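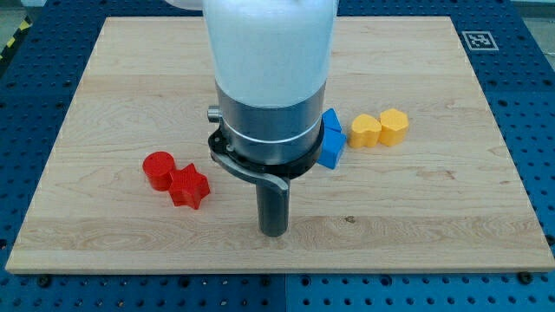 The pushing rod over the sorting board, reds to the left, yellows to the right.

Review: Sornow hand-guiding and remote teaching kit

Price paid: 477 pounds, without the arm. Score: 2 out of 5.

I have a drawer of things that were supposed to make teaching a robot arm easy, so I came to the Sornow kit in a bad mood. The shop page says you can show an arm a new job "as simply as showing a friend". My friends don't need 136 goes at it.

What you get for the money is a clamp-on handle with two buttons, a small desk controller for working the arm from a distance, a plain rod to fit on the wrist, and a year of the Drusel software that records what you do. The adaptor plate is extra, which I only found out after the box had arrived. Delivery from the Lisbridge warehouse was quick and everything was well packed.

I tried it on the dullest job I could think of: pushing small plastic shapes about on a wooden board until they sit in groups by colour. A star, a heart, a hexagon, that sort of thing. With a single rod you can't grab anything, you can only nudge, and nudging is harder than it sounds. Push a star on one of its points and it spins away from you. The cylinder is worse.

Guiding by hand

The handle is the good part. The grip is a sensible size, the buttons are where your thumb already is, and the arm goes light when you squeeze. But you are leaning over the board the whole time, and your own arm ends up in front of whatever camera you're recording with. Half my early recordings were mostly sleeve. The manual gives this one sentence.

Pressing down is a problem too. You feel the weight of the arm more than the block, so it is easy to drive the tip into the wood. I learned to keep it a little way up and come in from the side.

Working it remotely

The desk controller fixes the sleeve problem and brings its own. There is a lag. Sornow calls it "barely there" and I call it enough to overshoot a heart and knock it into its neighbour. Slow mode helps, but then every recording takes an age and the pauses get learned along with the pushes. My trained arm stopped to think in exactly the places I had — rather flattering, no use at all.

The software

Drusel saves up to 2,000 recordings before it wants more money. Trimming the start and end of each one is easy. Deleting a bad one takes four clicks and a warning box, and you will be deleting plenty. It crashed on me twice in March and lost the last recording both times.

After 136 recordings the arm could bring two reds together more often than not. Blues and yellows mixed in, it dithered. Maybe more recordings would sort it out, and that is what the support desk told me, but they would say that.

I also borrowed the older Suvarna handle to compare. It is uglier, heavier and has no remote option, but it never dropped a recording and it comes with the plate.

Good: comfortable handle, easy trimming, decent slow mode.
Bad: lag, crashes, adaptor plate sold separately, thin manual.

Buy the handle if they ever sell it by itself. I'm keeping mine and sending the controller back, if the returns page ever loads.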